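Regalsystem Nosholm: Aufbau und Einrichtung
Kapitel 4: Regal einräumen und beschriften
Stand: 2026-05-10

Das Gestell steht, die Böden liegen drin, jetzt kommt der schönste Teil! Ab hier wird aus dem Nosholm Ihr eigenes Regal. Nehmen Sie sich ruhig einen Nachmittag Zeit und räumen Sie vorher alles, was hinein soll, auf einen Haufen. Man entdeckt dabei Sachen, die man seit Jahren gesucht hat.

Sie brauchen:
Wasserwaage
Inbusschlüssel aus Beutel B
Etikettenbogen Chu (liegt dem Karton mit den Böden bei)
weichen Bleistift
Nachfüllbogen bei Bedarf: Bestellnummer 1891

4.1 Böden belegen

1. Prüfen Sie jeden Boden noch einmal mit der Wasserwaage. Kleine Abweichungen gleichen Sie an den Stellfüßen aus, eine Vierteldrehung reicht meistens.

2. Schwere Kartons kommen nach unten. Jeder Boden trägt 18 kg bei gleichmäßiger Verteilung.

3. Lassen Sie über jedem Stapel eine Handbreit Luft. Das sieht anfangs nach verschenktem Platz aus, aber Sie werden beim Herausziehen jedes Mal froh darüber sein.

VORSICHT: Kippgefahr! Regale ab 100 cm Höhe vor dem Einräumen mit dem Wandwinkel Bonden sichern. Nie am Boden hochsteigen.

4. Richten Sie die Kartons vorn an der Kante aus. Die Rückseiten dürfen ruhig unterschiedlich tief enden.

4.2 Originalverpackungen beschriften

Originalkartons sind herrlich stabil und passen oft besser zum Inhalt als jede gekaufte Kiste. Heben Sie sie also gern auf, auch die großen.
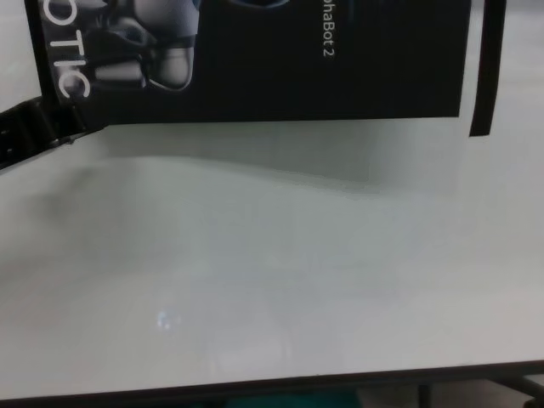
Etiketten gehören immer auf die Seite, die im Regal nach vorn zeigt, und zwar waagerecht, auch wenn der Aufdruck des Herstellers anders läuft. Viele Kartons werden hochkant gelagert oder quer eingeschoben, und dann hilft die schönste Gestaltung nichts mehr. Bei der schwarzen Schachtel läuft das kleine weiße „phaBot 2“ von oben nach unten, ebenso die großen Buchstaben am linken Rand. So etwas liest man nur mit schiefem Kopf! Ein helles Chu-Etikett in der unteren rechten Ecke, und Sie finden den Karton auch im Vorbeigehen wieder.

1. Klebefläche trocken abwischen. Glänzende Kartons vorher mit einem Tuch entfetten.

2. Etikett mit Bleistift beschreiben: oben der Inhalt, darunter der Boden, auf den der Karton gehört (A, B, C und so weiter, von unten gezählt).

3. Etikett von der Mitte nach außen andrücken.

HINWEIS: Verwenden Sie für Leerkartons die grünen Etiketten. Beim nächsten Umzug sparen Sie sich damit eine Menge Schütteln und Hineinschauen.

4.3 Wandanschluss prüfen

Steht Ihr Nosholm an einer Wand aus einzelnen Platten, lohnt ein Blick auf die Fugen, bevor alles vollgeräumt ist. Später kommen Sie kaum noch heran.

1. Halten Sie zwischen Regalrückseite und Wand 12 mm Abstand. Die Abstandshalter aus Beutel B sind genau darauf ausgelegt.

2. Setzen Sie den Wandwinkel Bonden nie auf eine Fuge. Er braucht volle Auflage auf einer glatten Platte.

3. Fahren Sie mit der Hand an der Fuge entlang. Knittert und wulstet sich dort Material wie auf dem Bild, wo ein weißer, unregelmäßiger Streifen der Naht zwischen zwei cremefarbenen Flächen folgt, dann versetzen Sie das Regal seitlich, bis der Winkel flach anliegt.
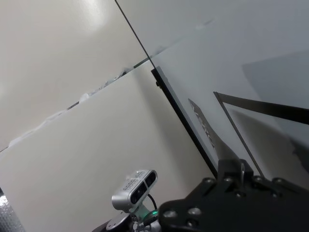

4. Ziehen Sie die Schrauben des Wandwinkels handfest an und rütteln Sie leicht am obersten Boden. Es darf nichts nachgeben.

5. Tragen Sie die Position des Winkels in die Skizze auf der letzten Seite dieses Hefts ein.

4.4 Nach vier Wochen

Holz und Karton setzen sich ein wenig, das ist normal. Ziehen Sie die Eckverbinder einmal nach und kontrollieren Sie die Stellfüße. Ersatzteile und einzelne Böden erhalten Sie bei Ploseck unter der Typenbezeichnung auf der Innenseite des linken Seitenteils. Weiter mit Kapitel 5: Schubladen nachrüsten.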